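# Kitchen clear-up with the Storklow two-arm helper: what to do before you switch it on

The Storklow is sold through Branham for $3,000, or you can hire it for $255 a month with delivery inside Trolcombe. We've been running one on table clearing and small washing-up jobs. It does a fair bit of the work if the table is set up properly. Most of the tips below are about the table.

## Pick the right table

Use a plain wooden or laminate table, 70 cm high or close to it. Glass tops are a nuisance: the helper misjudges the edge and stops to ask. Take the tablecloth off as well, or it will end up in the bucket with the spoons.

Leave room on both sides. The arms come in from the left and right and the elbows swing wider than you'd expect. If you have a fruit bowl or a lamp on a shelf nearby, move it before you start.

## Know which hand does what

Our unit came with a Fehr hand on the left and a two-finger gripper on the right. The Fehr has four fingers and a thumb, each with a little blue marking near the tip. It is the better choice for bowls, and for anything with a handle, provided the handle faces the hand.
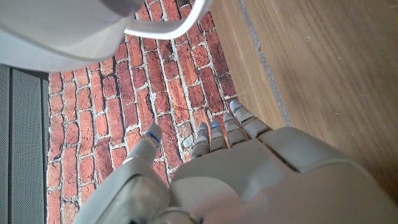
Give the fingers time to open fully before you put the next item down. If you crowd the hand it goes back to its start position and you lose half a minute. Mugs should be empty. A mug with cold tea in the bottom will be picked up perfectly well and then tipped.

The gripper is stronger and less fussy. Use it for canisters, tumblers and bottles. It can mark soft plastic, so turn the grip setting down 2 steps for yoghurt tubs and kids' cups.

## Keep the fingers clean

Grease is the main cause of dropped items. Wipe the fingers at the end of each session with a damp cloth and a drop of dish soap, then go over them with a dry one. Don't use bleach or spray cleaner. Branham's leaflet also says no dishwasher, in case you were tempted.
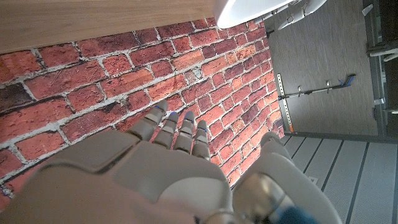 Crumbs get into the finger joints. A soft toothbrush clears them, working from the knuckle out. Do it with the power off and the hand pointing down so the bits fall away from the wrist.

## Set out the job

- Put the bucket in the middle of the table. A collapsible one is fine, but push the sides right up first.
- Tall items go in the bucket upright.
- Lay the sponge flat, near the front edge.
- Cap your detergent before anything moves. It will get knocked over sooner or later.
- Bowls go on the left, away from the cables.

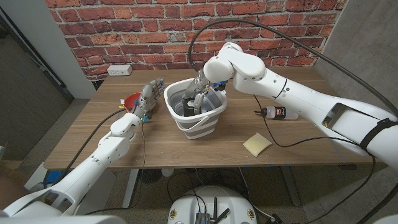

*Bucket in the middle, bowl on the left, sponge towards the front.*

Watch the cables on the right-hand side. They trail when the arm reaches down, and a light glass left behind them can be dragged off the table. Check the floor for cords too, particularly if you have a dog or a toddler about.

## Is it worth the money?

For one or two people, no. You will spend as long laying out the table as you would washing the dishes. In a share house, or for someone who has trouble with their grip, the monthly hire makes more sense, and Branham will swap the gripper for a second Fehr hand on request. We'd keep the gripper.

Noise is moderate, similar to a rangehood on low. Ours runs after dinner with the kitchen door shut.

Spare finger pads come in one colour, grey, and take a week to arrive. Order a set with the unit.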